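4.2 Why people keep shirts they do not wear

Participants were generous with their time and less so with their shirts. Of the 87 households that finished the closet diary, most began by telling us they owned "a few" free T-shirts from races, trade fairs and former employers. They then opened a second drawer.

We had expected sentiment to explain the hoard, as Vasylenko argued in his earlier study of souvenir mugs. It did so only in part. Owners could often name the event printed on a shirt but had nothing kind to say about it. One man had kept a shirt from a sales meeting at Josell, a firm that laid him off the following October. Asked why, he said it was good for painting. He did not own a brush.

Painting, in fact, was the most common future planned for a logo shirt, followed by gardening and sleep. If these plans were carried out, the neighborhoods in our sample would be the most freshly painted in the state. We coded such answers as "deferred use" (Figure 3), a term we prefer to the one Bolger suggested during coding, which the journal would not print.

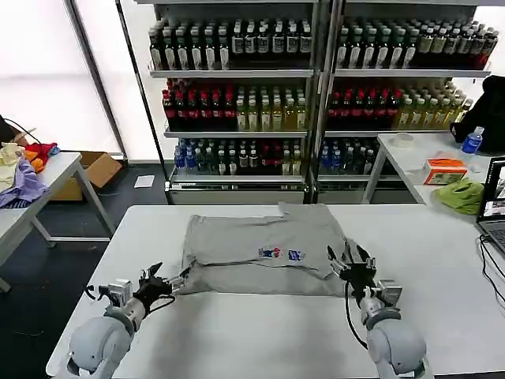
Figure 3. A logo T-shirt, partly folded.

Folding also mattered more than our model allowed. A shirt on the floor was open to debate, and several were given away while we stood there. Once folded, it seemed to gain a kind of tenure. Owners lifted folded shirts out, looked at the logo, and put them back on the same pile, sometimes with a pat. Diary entries from the second month show the same pattern, although by then a number of participants had begun to describe the pile as "the archive," and two asked whether the study would be giving out a shirt.

It was. We return to this problem in Section 5.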